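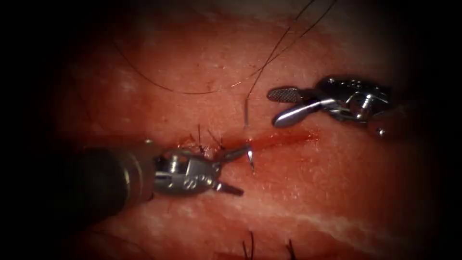

Malou Sveinbjörnsson wrote back that suturing is a solved problem now, the policy just learns it from enough demos, and people like me should stop moving the goalposts.

OK. Short thread, then I have a build to fix.

1/ I work on the boring half of this. Controller, logging, the replay tool. I don't train the big model, I get called when the big model does something odd at 11 at night. So take my view as that of a tired plumber.

2/ "Enough demos" for Lostia is 2000 episodes. Fine number. But an episode in our logs is one stitch, started with the needle already held in a decent grip. Nearly all the trouble I see lives before that point, and it gets trimmed out by the segmenter.

3/ Perception first. A curved needle is a few bright pixels on wet tissue that is also full of bright pixels. Our pose estimator is confident all the time. I'd trade half its accuracy for a confidence value that means something. Right now the planner reads 0.9-something and drives in.

4/ Then thread. Every plan I've reviewed treats the needle as the object and the thread as decoration. Thread loops over things. It goes out of view and still pulls. There is no thread state in the Wikalex planner at all, just a "slack" flag, and I've found two places in the code where the flag is set and never read.
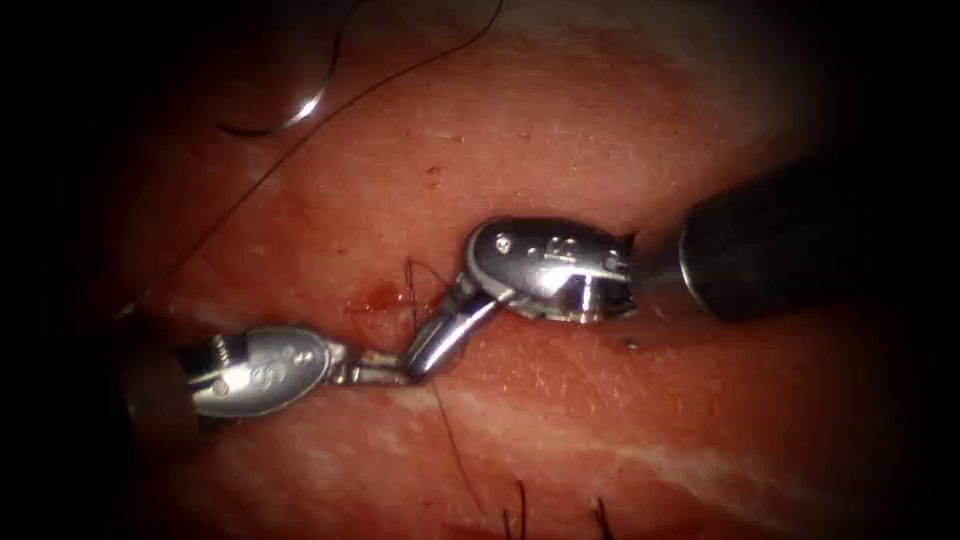
Handling the strand, both instruments in close. Dark suture over dark red, needle off to the upper left.

5/ Now ask what the planner knows at a moment like that. Tip positions from the kinematics, which on cable-driven wrists are off by a bit that changes with load. Needle pose, maybe. Which jaw has the thread? It guesses from gripper current. I wrote that guess. Please don't trust it.

6/ Szymon Śliwiński ran the same checkpoint on two setups, same weights, different camera calibration. One looked great. The other kept closing on nothing next to the thread. We spent until Friday blaming the policy and the fix was 33 ms of timestamp skew in the video bridge.

7/ That bug had been in there since June. So every comparison plot from before the fix is suspect, including the one that gets reposted with rocket emojis. I asked for it to be rerun. It's in the queue, they tell me.

8/ What would change my mind: publish the retries. Publish how often a person hit the pedal and took over. Vergara's eval script counts a stitch as a success if the needle comes out the far side, and doesn't look at the thread at all. Pull it too tight, still a success.

9/ I do think it's getting better. The low-level tracking is smoother than it was with Bratero's old stack and I was wrong about that one, I said the new filter would lag and it doesn't. Credit where due.

10/ But "solved" is a word for when I can delete the takeover handler. It's about a third of my codebase and I added to it this morning.

11/ Replay tool patch is up for review, by the way. It draws the raw kinematic tip next to the estimated one so you can watch them drift apart. Malou, you're tagged.

Last updated: Friday, 4:40 pm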